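Print this page
E-mail this page

The Felt Piano Has Become a Preset

1/31/25
By Catríona Dunne

Solo piano records reach me faster than I can play them, and since December nearly all of them have shared one sound. The felt strip is down. The microphones are inside the case, close to the hammers. The pedal creaks, the bench creaks, and the noise floor has been lifted in mastering until it sits just under the notes. I have no complaint about any of these choices taken alone. My complaint is that they are now made before the music is written.

Felt between hammer and string does two things. It removes most of the upper partials from the attack, and it compresses the usable dynamic range, so that a firm stroke and a soft one differ less than the player's arm would suggest. A composer who works under those limits has to find contrast somewhere else, in register, spacing or tempo. Orlando Chávez did this on Flamosow, where the left hand stays below the staff for most of a side and the right hand enters late enough to matter. The mute was a constraint and he wrote for it.
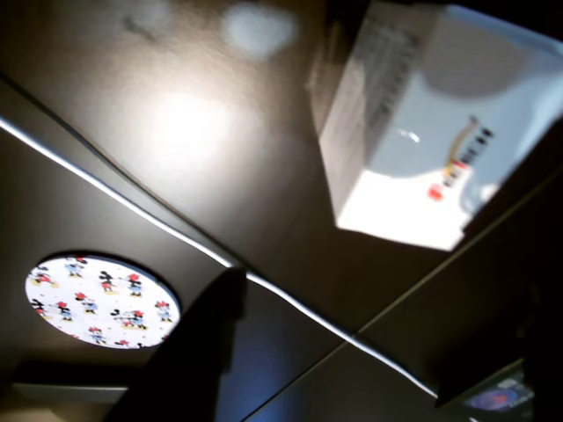
Most of the records that followed kept the mute and dropped the writing. Four chords, a rising line in the tenor, a repeat with the octave added. The close microphones supply a feeling of privacy that the notes have not earned. Take the same piece, play it on an open grand with a spaced pair six feet back, and there is often very little left to hear.

I tried a version of this test with Segundo Guzmán, who tunes for a small hall and has more patience than I do. We took three recent scores and played each one twice, muted and open. Two of them fell apart in the open version, mainly in the pedaling, where harmonies that had blurred pleasantly under felt began to beat against each other. The third was Socorro Llanos's Zeng, and it improved. Her voicings leave a gap between the bass and the first inner voice, and the open strings filled it.

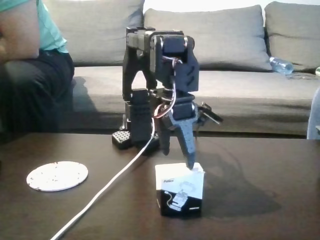
Black robot arm over a small box on a wooden coffee table.

The economics push the other way. Surberg, the label that put out Zeng, pressed 400 copies and had 33 of them left when I last asked. The same label's muted sampler, Flillum, sold out its run of 678. Maarten Prins, who masters for them, told me that he gets requests for "more creak" and that he keeps a folder of bench noise for the purpose. He did not sound proud of it. Listeners use these records for sleep and for work, and a record made for that use should not startle anyone. I accept that. I would only ask that it be sold as such and reviewed as such.

What I would like from the next batch is modest. Write the piece at an unmuted instrument. Decide on the felt afterward, by ear, one piece at a time. If an album has 12 tracks, it is unlikely that all of them need the same damping, the same microphone distance and the same reverb tail. Leave the creaks in if they happened, and at the level at which they happened.

Print this page | E-mail this page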